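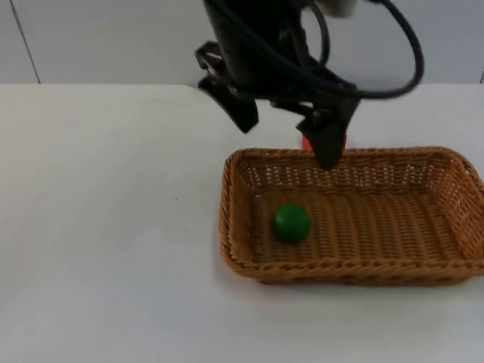
*The gripper over the wicker basket, with the green ball inside.*

## News from the robotics club

Since April our club meets every Wednesday in the Anard workshop, and the project of this season has a name: Gitard. The task sounds like a game for small children. The arm must move objects into a basket and out of it, and it must do this without a person touching the controls.

The basket gives us more work than we expected. Its rim is thick, and the fingers need a good angle to pass over it. Kálmán Deák, who leads the programming group, keeps a notebook with every trial. It has now 324 entries, and about 900 are planned before the Preterside meeting — so we still have many evenings in front of us.

Two groups share the arm. The first one teaches the movements, the second one works on the cables and the fingers. New members are welcome in both, also if they have never written a program. Please come at 6 p.m. and bring a laptop if you have one. The door on the side of the parking lot is open until 6:30.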